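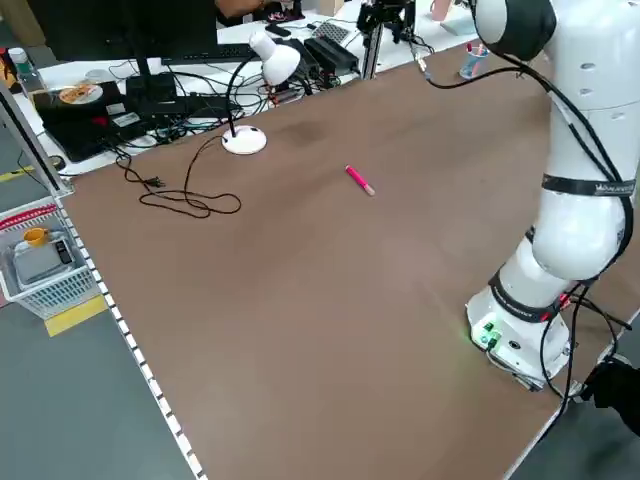 How do I clean a dull dark patch off a brown laminate tabletop?

Asked by Oskari Laitinen
Jun 9, 2022
Viewed 1305 times
Tags: furniture, laminate, cleaning, stains

I have a big brown table with a matte laminate top. It has a thin light edge and the rest is one flat color. Over the winter it picked up a darker area toward the back, in the middle. It is wider than it is tall. From some angles it looks like a shadow and I ignored it for a long time for that reason, but it stays where it is when I move the desk lamp.

The table gets used every day. There is usually a marker lying on it, cords, the lamp, and people lean on it and slide things across it. I don't know of any one spill that did this. The surface feels the same to my hand over the patch as it does elsewhere, maybe a little slicker.

What I have tried so far:

Warm water and a microfiber cloth. No change.
Dish soap. It looked better while wet and came back when it dried.
Grerus all-purpose spray. This left its own streaks, which I then had to wash off.
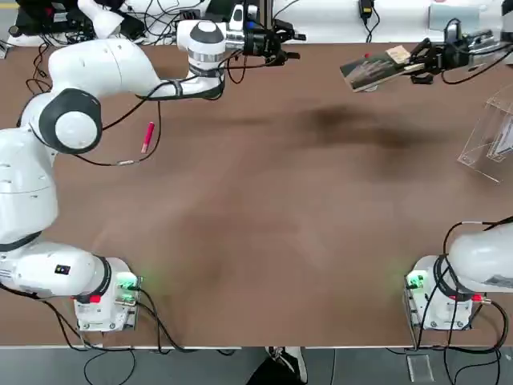
The table is 7 years old and I would like to keep it, so I don't want to use anything that will take the matte finish off. The company that sold it, Mäkelä, told me in January to "use a mild cleaner," and that was the whole reply. I can't easily move the table or take the top off, so whatever I do has to be done in place.

Second question, same table. If someone leaves the cap off a marker and it makes a line on this kind of surface, is alcohol safe? It hasn't happened yet that I know of, but I would like to have the right thing in the drawer.

3 Answers

Answer 1 (accepted), 23 votes
Irén Pap

I would guess it is a film and that the laminate itself is fine. Hand oil, old cleaner and dust build up on matte laminate where people rest their arms. It looks darker and a bit shinier than the area next to it. The fact that it disappears when wet and returns when dry fits with that, although a worn finish will do the same thing, so test first.

Pick a spot the size of a coin at the edge of the patch. Put a few drops of rubbing alcohol on a white cloth, rub lightly for ten seconds and look at the cloth. If it comes up gray or brown, you have a film. If the cloth is clean and the spot looks no different, stop there.

For a film:

1. Unplug the lamp and get its cord off the table. Pick up the markers and anything else small.
2. Mix 300 ml of warm water with a teaspoon of Tenside. Any plain degreasing soap without wax or "shine" in it will do.
3. Wring the cloth out well. Laminate doesn't mind damp but the seam along the edge strip does.
4. Wipe the whole top from one end to the other. If you only do the patch you will get a clean spot with a ring around it.
5. Leave it two minutes, wipe again with plain water, change the water, wipe a third time.
6. Dry with a towel.

You may need to do this twice. The spray you used probably added a layer of its own, so the first round might look worse.

On the marker question, yes. Rubbing alcohol on a cloth takes most permanent marker off laminate. Dab it, don't scrub, then wipe with water. Test that somewhere hidden too. Red and pink inks can leave a tint if they sit for weeks, so do it the same day.

Comments

Oskari Laitinen: The cloth came up brown. I did the whole top twice. The patch is a lot lighter but there is still some at the left side, where it was darkest.

Irén Pap: Do the left side again with the soap and a soft nylon brush, small circles, no pressure. After that I would leave it.

Answer 2, 4 votes

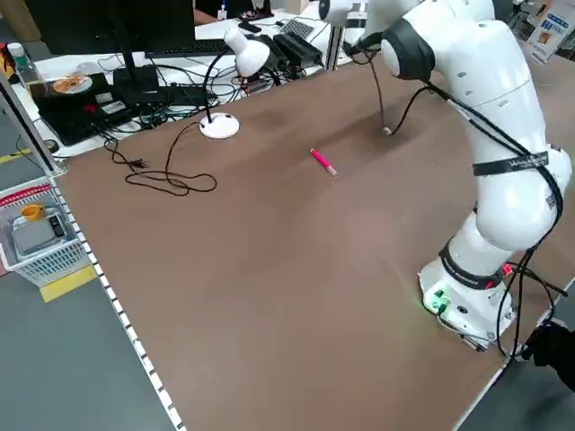 Check your lighting before you do anything more. A lamp with a shade that points down lights one area of a brown top and makes the rest look dirty. I spent a weekend cleaning a shelf that turned out to be shaded by the cabinet over it. Turn the lamp off, look at the table in daylight, then look from the opposite side. If the patch is in the same place both times, it's real.

Also don't use a melamine sponge on matte laminate. It is a very fine sandpaper and you will end up with a shiny spot that doesn't come out.

Answer 3, 0 votes

Lemix works on everything. Spray it on and wipe.

Comments

Irén Pap: Lemix has citrus oil in it, at least the one sold here. It will leave a film on a matte top and he is trying to get rid of one.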